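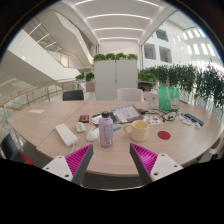 Teaching the Grip: How Merska Collects Its Demonstrations

Technology > Automation > Features

7 min read

The robot that will eventually pick up the bottle is in another building. For now the work is done by a person holding a gripper by its handle, at a table beside an atrium, with the usual office things left lying on it. A mouse, a mug and a power strip are all part of the data.

Merska began collecting demonstrations this way in July, after a spring spent on remote control. The earlier setup, built with the engineering firm Belton, put an operator at a pair of leader arms while a second pair copied the motion. It gave clean joint readings. It was also slow, and it tied every recording to the one lab where the arms were bolted down.

"We had 23 good demonstrations at the end of a long day," says Ailsa Baxter, who runs data collection at the company. "With the handheld we passed that before the first coffee break."

The handheld tool carries the same fingers as the robot and a wide-angle camera that looks out past them. The operator reaches, closes, lifts and puts down. Software recovers the path of the tool from the video and the motion sensor, and the opening between the fingers is read from printed markers. No arm is involved until training is finished.

The fingers matter more than the electronics. Each one carries a soft ribbed pad, magenta on the current units, that bends around whatever it touches. A rigid jaw has to meet a round bottle at the right height and angle.
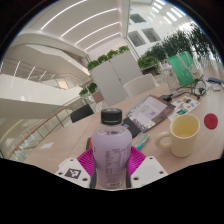

A compliant pad tolerates a few millimeters of error in either direction, and that tolerance carries over to the learned policy, whose errors are of much the same size.

What the method gives up is force. The leader arms at Belton reported how hard the operator was pushing. The handheld does not, and the model has to infer contact from the way the pads deform in the video. For bottles and mugs this has been good enough. For a cable pushed into a socket it has not, and Merska still records those tasks by remote control.

There is also the matter of reach. A person's wrist will turn in ways the arm cannot follow, so every recording is checked against the arm's limits and rejected if any part of the path falls outside them. In the first batch of 2,000 recordings, 19 percent were thrown out on those grounds. Baxter's team now gives new operators a short session with the real arm before they touch the handheld -- the rejection rate fell to seven percent once they had seen where it stops.

The policy trained on the Follutton data set, named for the office where most of it was recorded, goes to Matheson next for testing on a different arm with the same fingers. Baxter expects the camera mount to need recalibrating. The pads will be shipped with it.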